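Equipment Review: Dusasero Fingertip Service Kit for Two-Finger Grippers

Reviewed for the Ilton Technical Workshop by Keyvan Sharifi
Saturday, January 20, 2024

Purpose of the review

The workshop maintains a small number of bench-mounted arms fitted with two-finger grippers and wrist cameras. One of these, the cloth-handling cell in Bay 3, is in daily use and accounts for most of the fingertip wear recorded by the department. The Dusasero kit was purchased to replace the mixed set of hand tools previously kept beside that cell. It has been assessed on its contents, its instructions and its performance during planned maintenance.

Contents

The kit is supplied in a shallow case with a hinged lid. It contains a torque driver with three bits, a set of feeler gauges, a fingertip alignment block, a soft brush, a pair of plastic tweezers and a printed card of settings. Replacement fingertips are not included and must be ordered separately. The workshop obtains its own from Naseri, and these fitted the alignment block without alteration.

The driver is the strongest item. Its handle is large enough to be held in a gloved hand, the setting ring does not creep, and the release is clearly felt. The bits are held by a collar and cannot fall into the gripper body when the tool is turned upside down. The tweezers are poor. The points do not meet squarely, and lint caught at the foot of a finger had to be removed with a pair from the general stores.

The case is adequate. The foam is cut closely to each tool, so a missing item is noticed at once, but the lid catch is weak and has already been repaired.

Instructions

The printed card covers removal, cleaning, refitting and alignment. The steps are in a sensible order and the drawings are clear. Two omissions should be noted. The card does not tell the user to isolate the arm before work begins, and it does not mention the wrist camera at all. The workshop has added both points to its own procedure, which reads as follows.

Isolate the arm and hang the tag on the switch.
Remove any cloth from between the fingers.
Cover the camera lens.
Release the fingertip screws in turn and lay the tips on the tray, left and right kept apart.
Brush out the seats. Do not use compressed air.
Fit the tips finger-tight, close the gripper on the alignment block, and set the screws with the driver.
Uncover the lens, restore power and carry out the camera check.

Performance in use

The kit was used for 26 fingertip changes. Of these, 3 had to be repeated, in each case because the block had been placed the wrong way round. The block is symmetrical in outline and carries only a shallow engraved arrow, which is hard to read under the bay lighting. A painted mark has since been applied. The supplier would do well to make the block in a shape that can be seated in one direction only.

With the block correctly placed, a change of both tips takes nine minutes, including isolation. The former method, using a steel rule and a general-purpose key, took noticeably longer and left more to the judgement of the person doing the work.

Camera check

Alignment is confirmed from the wrist camera before the cell is returned to service. The arm is brought over the table with the gripper open and a cloth in view. The technician compares the height of the two tips, looks for an even gap between them and makes sure that the inner faces can be distinguished from the body of each finger. A difference in height that is plain to the eye is a reason to repeat the fitting.

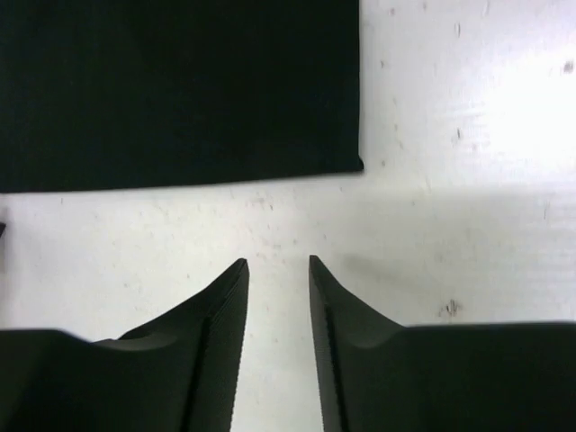 Wrist camera view, Bay 3: gripper open over the table, fingertips clear of the black cloth.

Black cloth is a demanding test for this purpose, as its edge is the only part that shows well against a white table. Glare and surface scratches should also be taken into account when the view is assessed. The Dusasero card would be improved by a short section on this check, with a reference drawing for comparison.

Comparison

The Wameck kit held by the electrical section was examined alongside. It has better tweezers and a sturdier case, but its driver has a fixed setting and it includes no alignment block. For a cell in which fingertips are changed often, the Dusasero kit is the more suitable of the two.

Recommendation

The kit is approved for use in Bay 3, subject to the painted mark on the block and the use of the workshop's own procedure in place of the printed card. The tweezers should be withdrawn and replaced from stores. A second kit is recommended for the training bench. The torque driver is to be checked in April and the result entered in the tool register.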